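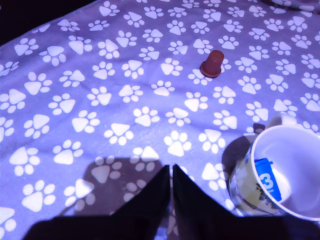
Archives | Thread | Prev | Next | Subscribe

7/3/22
From: Slavica Papadopoulos
Re: [Hakora-list] the tablecloth question

> Can we please agree on one table surface before September?
> Half my runs are on bare wood and half are on the paw prints,
> and the policy plainly thinks these are two different planets.
> Also, is the blue 3 supposed to live in the mug or come out of it?
> The task sheet says both.

Paw prints it is. I voted for gray felt and lost, and I've made my peace with it. Please pull the cloth tight before you start. A wrinkle counts as terrain as far as the gripper is concerned, and it will go mountaineering.

On the 3: it comes OUT of the mug. The task sheet says both because I wrote one half and Tekach wrote the other, and we were not speaking that week. Corrected sheet is in the club folder. The little reddish-brown thing stays on the cloth as the distractor. Stop grading the arm down for ignoring it, ignoring it is the job.

We have 457 usable episodes out of 847. Of the rest, 29 have no task label at all, and one is labeled "ugh." I sympathize, but the loader doesn't.

If you're signed up for the Rana bench, park the arm open when you leave. Fingers apart, power off, log out. I've now done this for other people often enough to list it as a hobby.

The Itbridge rules still want an 80 percent success rate on mug tasks. We're not there. Bring snacks.

Slavica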